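Sirkness metal toy bin, long-term review
Posted by Renji Noguchi, 05/02/2019

I didn't want to like this thing, and after more than 34 weeks I mostly don't. The Sirkness bin is sold as a "buy it once" home for small toys. My wife ordered it from Citesach in March of last year and I was told to give it a fair chance.

It is strong, I'll say that. The kids have thrown things into it, stood on it and dragged it down the hall, and the walls haven't bent. It's also loud. Drop a block in there during nap time and you'll wish you had bought canvas.

The finish is what bothers me. The listing talks up a tough white coating, but on the sloping panel the white now stops in a ragged, speckled line and the rest is dull gray metal. The floor is all scratches and pale worn spots. There's a small round hole in it too, on the right side, and the manual has no explanation for that. Crumbs find it.

Size is fine. A baseball, a couple of blocks and the other odds and ends that live on the table leave plenty of floor showing — I'd been expecting it to feel cramped.
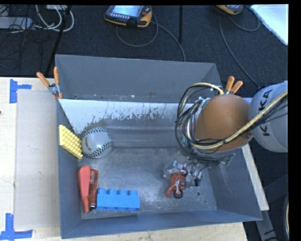

Would I buy it again?

Probably not at full price. The Furukawa one my brother has is lighter and quieter, though his lid broke. If you find the Sirkness used, and you don't care about looks, go ahead.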